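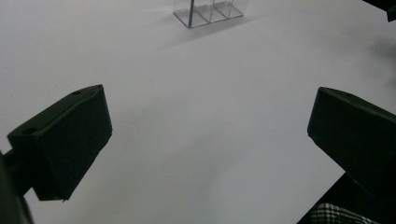 White table, clear organizer at the far side

From: Radoslava Koubek
To: craft room list
Date: Friday, November 18, 2022
Subject: Re: what goes on the white table

Quick one, have to leave in a minute. Yes to keeping the clear acrylic organizer on the white table, way at the back. Please not in the middle!! I want the middle for cutting and laying out, and last time it filled up with ribbon ends in one evening.

Matěj Paulík wrote:
> Can we agree on what lives on the white table before
> Tatiana orders more storage? I'd say the acrylic organizer
> and that's it. The Gudden boxes can go on the shelf, all 6
> of them. Also somebody asked if we need a cloth on top.
> I think no, but I don't do the gluing.
> Matěj

Agree about the Gudden boxes. Shelf, bottom row, labels facing out. Ludmila has the label sheets, pack of 100, so no need to buy more.

No cloth from me either. It slides, and pins get lost in the folds. For glueing just put down scrap paper and take it away when your done. 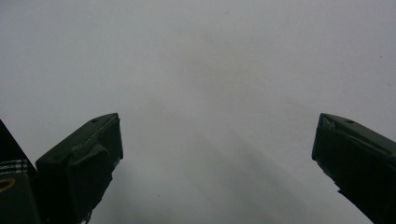
Other thing is the surface. Plain white shows every pencil line, so wipe down before you go – soft cloth, a bit of dish soap, no scrubbing pads. Jozefína tried the Endeo spray in September and said it left streaks.

Tatiana – the second organizer from Šimko was 637 with delivery, the bigger one 1,280. I would wait. We have nearly enough room if people take home their own scissors and half finished stuff. Can you hold the order till Matěj has measured the shelf?

Still missing: the long ruler, and the lid to one Gudden box. If it went home with you just bring it back, no questions.

More on Monday
Radoslava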